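Trididard Incident Records
README and data card, release 2

Summary

Trididard is a table of police incident reports and the court outcomes that followed them, assembled for the Grikside district. Each row is one report. The table is meant for people who study how early police statements compare with later charges. It is maintained by Yufang Luo and Tyyne Lehtinen.
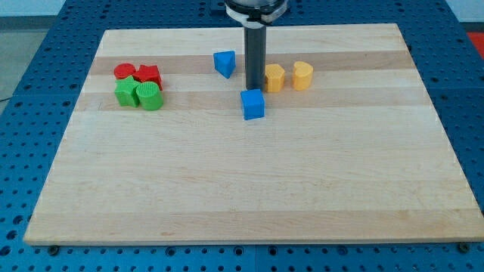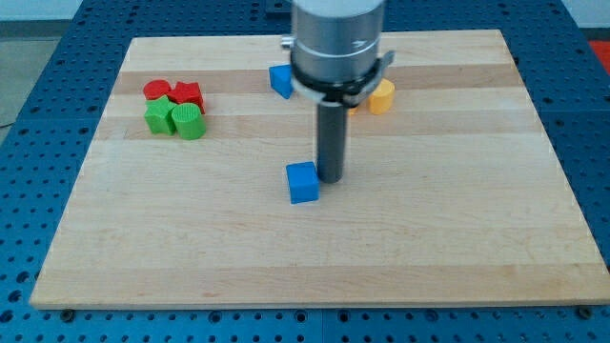
Cutting board on the blue worktable, both pictures.

Iona MacAulay wrote, after reading the first release, that the column for "suspect status" mixed two different facts: whether a person had been named by police and whether a person was in custody. A man could be named on Sunday and arrested days later, and the table kept only the second entry. MacAulay asked for separate columns and for the old values to be kept alongside them. Both requests were met in release 2. The old column is now called status_r1 and should not be used for new work.

Files

incidents.csv holds one row per report
persons.csv holds one row per person per report, without names
outcomes.csv holds charges filed, amended or dropped
codes.txt lists the offense codes and their plain-language labels
changes.txt lists corrections by release

The tables join on report_id. A person who appears in two reports has two person_id values. No attempt is made to link them.

Main fields in persons.csv

role: suspect, victim, witness, other
named_by_police: yes, no, unknown
in_custody: yes, no, unknown
custody_basis: warrant, arrest at scene, surrender, unknown
age_band: under 18, 18 to 29, 30 to 49, 50 and over, unknown
status_r1: value from release 1, kept for comparison

"Unknown" means that the source was checked and did not say. An empty cell means that the source was not available.

Sources and coding

Reports come from the public log of the Grikside police desk. Court outcomes come from the printed docket and were keyed by hand. Each report was coded by two readers working apart. Where they disagreed, Gemechu Jemal read the source and set the final value. The first readings are not included in the release.

Times are local and use the 24-hour clock. The time given is when the call was logged, so it may be later than the event. Reports logged between 00:00 and 04:00 keep the date of the log even if the event began the evening before.

Known problems

33 reports have no matching docket entry. Some may have been closed without charges, but the docket does not list such cases and the table cannot tell them apart from lost records.

Homicide and assault codes changed in August. Reports before the change use the four older assault codes, which do not map one to one onto the new set. The file codes.txt gives the nearest match and marks it as such.

Victim counts are taken from the first report. If a person died later in the hospital, the count in incidents.csv is not changed. Use outcomes.csv for the final charge.

Limits on use

A charge is not a conviction. Rows with outcome "pending" must not be counted as either. Do not try to identify people by matching rows to news stories. Street addresses have been cut to the block, and reports involving anyone under 18 carry the district only.

Loading

The files are UTF-8, comma-separated, with a header row. Read report_id as text, or the leading zeros will be lost. The Foravden loader works with release 2 if the strict option is off. The Mägi scripts were written for release 1 and fail on the new custody columns.

Corrections

Send the report_id, the field name, the current value and the source for the new value. Reijo Suominen logs corrections as they come in. Accepted changes go into the next release and are listed in changes.txt.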